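Textiles and Care, Unit 2: How Cloth Creases
Handout for the August group. Tutor: Oanh Phan 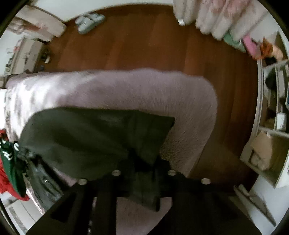
A crease is a bend that the fibres have kept. When cloth is folded, the fibres on the outside of the bend are stretched and those on the inside are squeezed. If they spring back, the cloth falls flat again. If they slip past each other and settle, a line stays. Soft creases are shallow and have no hard edge, like the ones in the dark olive garment spread on the bed, which spread out from one area with darker hollows between the folds. A pressed crease is narrow and straight.

Fibre type
Cotton, linen and viscose crease easily. The bonds inside the fibre loosen when damp and form again as it dries, in whatever shape the cloth is lying. Wool recovers well if it is hung up overnight. Polyester and nylon resist creasing at room temperature but can take a lasting crease from a hot wash or an overloaded dryer.

Yarn and weave
A tightly twisted yarn has less room to move and tends to recover better. Knitted cloth creases less than woven cloth of the same fibre, as the loops can shift. Plain weave shows creases more than twill.

Colour and surface
Creases are seen by their shadows. Shiny cloth shows them sharply. A pile or a fuzzy surface, such as a fleece blanket, hides most of them.

Practical work
Work in pairs. Each pair needs 2 strips of each cloth, one dry and one damp. Fold each strip once, place it under the weight for 22 minutes, then release it and measure the angle after five minutes. A strip that lies fully flat reads 180 degrees. Write the results in the table on sheet 251 and keep the strips for Unit 3.

The Tretora samples are woven and the Vendwood samples are knitted. Do not mix the bags.

Reading: Femi Mohammed's notes on finishes, first section only. Easy-care resins are covered next time.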